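Search this site Enter keywords Go

Visit Report: Spring Open Day at the Gristby Mill, Cleststead

The regional grain and baking program visited the Gristby flour mill at Cleststead in March, on the occasion of the mill's annual open day. The visiting party was made up of instructors and second-year students from the baking certificate course, together with staff from the seed library. This report records what was shown and discussed, and sets out several points that bear on the course for the coming year.

Background to the site

The Gristby mill stands on the east bank of the river, a short walk below the old rail bridge. Milling has been carried on at the location for several generations, first by water and later by steam and electricity. The present owners took over the buildings when the previous business closed, and they have kept the stone floor in working order alongside a newer roller line. The two systems share a cleaning house and an intake pit but are otherwise run separately, with their own bins, sifters and packing stations.

The mill buys wheat, rye and a small quantity of spelt from farms within the county and the two counties to the north. It grinds nearly 3,000 tons in an ordinary year. Most of the output goes to commercial bakeries under contract. The stone-ground flours are sold in smaller bags to restaurants, schools and the public.

Arrival and intake

Visitors were received in the yard at 9 a.m. and issued with hair covers and ear protection. The first stop was the intake pit, where a delivery of hard red winter wheat was being unloaded. The intake supervisor explained how each load is sampled with a probe at several depths before the truck is allowed to tip. The sample is checked for moisture, test weight, protein and falling number, and a portion is kept in a labeled jar until the flour made from it has been sold and used.

Students asked a number of questions about rejected loads. The mill's answer was that outright rejection is uncommon, and that most problems are dealt with by a price adjustment or by holding the grain for blending. Sprouted grain is the exception. After the wet harvest two seasons ago the mill turned away several growers with whom it had long dealt, and staff spoke frankly about how difficult those conversations were. The instructors considered this one of the most useful parts of the morning, as falling number is often taught from a chart and its effect on a farm's income is seldom mentioned.

Cleaning and tempering

The cleaning house occupies three levels and was the loudest part of the tour. Grain passes over screens, through an aspirator and across a gravity table before it reaches the tempering bins. The screens are an Imach design and were installed when the roller line was last refitted. The head miller keeps a board near the stairs on which samples of the removed material are mounted: weed seed, chaff, broken kernels, small stones and one corroded bolt.

Tempering was explained at some length. Water is added to the cleaned wheat, and the grain then rests so that the bran toughens and the inner part of the kernel softens. The resting time varies with the hardness of the wheat and the temperature of the building. In winter the hard wheats may be left overnight and well into the next day. The mill does not temper grain for the stones to the same level as grain for the rollers, and the head miller noted that visitors from home-milling groups are frequently surprised to learn that any water is used.

The stone floor

Two pairs of stones are in regular use. One pair was stopped and opened for the open day so that the dressing could be examined. The furrows are recut by hand, and the work takes the better part of a week for each pair. A short demonstration was given with a mill bill on a spare stone, and several students tried the tool themselves.

The running pair was grinding a local rye. Visitors were invited to feel the meal as it came from the spout and to compare it with a coarser grind set aside earlier. The miller on duty adjusts the gap by touch and by smell, and then confirms the result with a set of hand sieves. Staff were careful to say that the stones are not regarded as superior to the rollers. They produce a different flour, and some customers prefer it.

The roller line and test bakery

Access to the roller line was limited to the walkway for reasons of safety. The party observed the break rolls and the upper part of the sifters, and was shown how a blockage is located from the control desk.

The test bakery occupies a former office on the ground floor. Each day's production is baked in a plain pan loaf and a hearth loaf, using the same formula throughout the year. The loaves are cut, photographed and scored, and the records are available to customers on request. The formula uses 850 grams of flour to a batch, a quantity settled on because it suits the bowl of the mixer. Students were given slices from two loaves made from consecutive lots of the same flour, and a useful discussion followed on how much variation a working baker should expect and how it may be managed at the bench.

The Lehtinen bakery, which is the mill's nearest large customer, had a table in the same room and offered rye crispbread, cardamom buns and a dense sour loaf. Its representatives described the arrangement by which new crop flour is introduced gradually each fall, beginning with a small share of the mix and increasing over the following weeks.

Grower displays

In the afternoon the warehouse was given over to the growers. Displays covered cover cropping, on-farm storage, older wheat varieties and the control of insects in stored grain. The seed library staff made arrangements to receive 200 heads of a bearded red wheat for its teaching collection. Attendance was strong through the middle of the day and thinned after 3 p.m., when rain set in. The lunch line was long, and groups attending next year would be well advised to eat early or to bring their own food.

Points for the course

The instructors propose that the falling number test be taught alongside a costed case drawn from a poor harvest. They also propose that students keep a baking record on the model of the mill's test bakery, using one fixed formula over a period of 7 weeks. The mill has offered flour from consecutive lots for this purpose at no charge apart from delivery.

A second, smaller visit has been requested for the fall, timed to coincide with the changeover to new crop wheat. The mill can receive a limited party at that time and asks that participants wear closed shoes and leave jewelry at home. Students with asthma or a known sensitivity to flour dust should speak to an instructor before enrolling.

Travel to Cleststead was by coach and presented no difficulty. The yard gate is narrow, and drivers should use the lower entrance by the weighbridge.

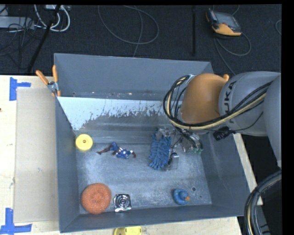

Coaches may wait there during the day, but must be clear of the weighbridge by 4 p.m., when the evening deliveries begin. Requests for places on the fall visit should be made through the course office.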